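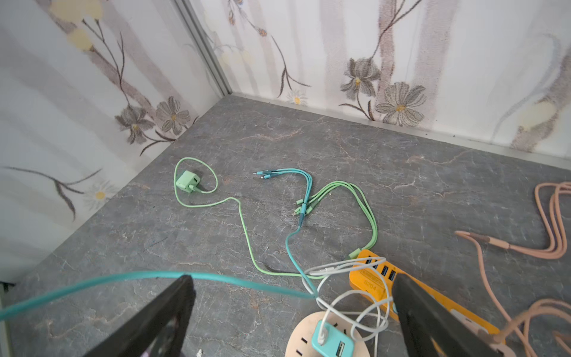 Cell floor from the left wrist, chargers and leads between the fingers.

Dual-arm cable handling: what goes in the cell procedure?

railmount
I'm rewriting our procedure for two arms sharing one floor and sorting mixed charging gear. The current draft, based on the Grekholm template, says:

1. No outlet strip or hub in the cell is connected to mains. The tail end of every supply cord stays in the operator's sight.
2. Joint speed is capped at 19 percent during teleoperation and 14 percent when both grippers are inside the shared zone.
3. One arm holds, the other moves. Both moving on the same cord requires a supervisor sign-off.
4. Stop and re-home after any snag.

Rule 3 is the one I can't get agreement on. The template was written for rigid parts and says nothing useful about a cord with a plug at each end.

torque_first
Rule 1 is fine. Rule 2 needs a force limit next to it. Speed alone doesn't tell you what happens when a lead catches under a hub and the arm keeps pulling. We set the Zesus controller to trip at a fixed pull and log it.

railmount
What value?

torque_first
It depends on the weakest connector you handle. Pull one of each on a bench scale until the plug leaves the socket, then set the trip below the point where the cord jacket starts to slide. Write the measured value in the procedure, with the date of the test.

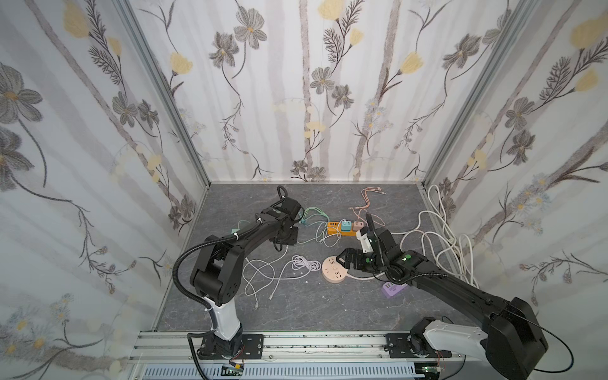 Page 2 of 3

oddlot
I'd drop rule 4 as written. Re-homing with a cord still in the jaws is worse than the snag. Open, retract straight up, check that the fingers are clear, then home.

railmount
Agreed, changed. New wording: "Stop. Release. Retract vertically. Confirm clear. Home."

oddlot
Also add the arm's own cable sleeve to the pre-shift check. Loops that hang wide of the upper link can sweep the floor at low poses. Ties every 100 mm works for us.

torque_first
100 mm is too tight at the elbow. The sleeve has to flex there.

oddlot
Straight sections only, then. I'll fix our sheet too.

railmount
Back to rule 3. My case for it is that handovers of a soft cord are where both force readings become hard to interpret.
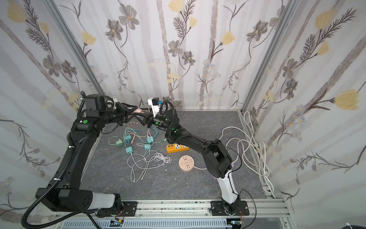
slackside disagreed: a cord handover cannot be done with one arm frozen, and a rule that every operator breaks on every shift should not be in the document. Define the handover as its own state, lower the cap, and require slack between the grippers before either one moves away.

railmount
I can accept that if the state is logged.

slackside
Ours is event code 632. Entry and exit both get a time stamp.

torque_first
I still want the sign-off for new operators. Slack is a judgment call, and they misjudge it.

railmount
Compromise for the July revision: sign-off during training, logged state after that.

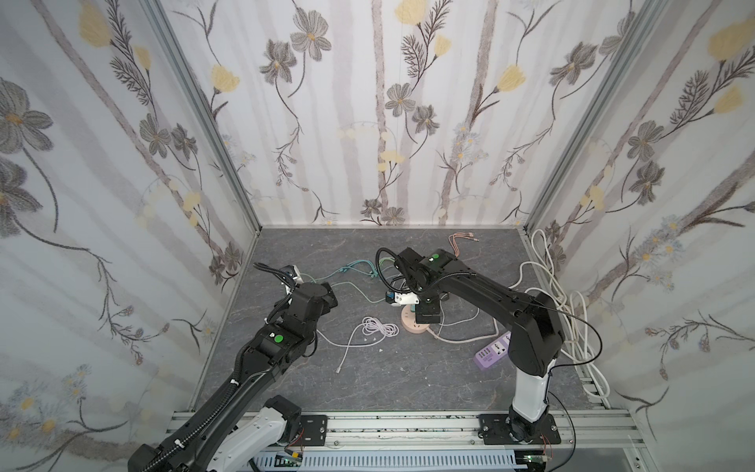
Does an outlet hub like this one still need a lockout tag?
Tag it if its cord could reach a live outlet without tools.

oddlot
We cut the mains plugs off ours. No tags, no argument.

slackside
That makes them useless for training on mains plugs. Cap them.

Comments (3)

Guest: Does the vertical retract apply when the other arm is overhead?

railmount: Move the upper arm out first. I'll add a line.

Guest: We use the Cosport checklist and it has no handover state at all. Copying this one.

Related threads
Sombatkul finger pads: replacement interval
Sleeve routing at the elbow joint
Force trip or current trip for soft goods
Pre-shift check sheets, post yours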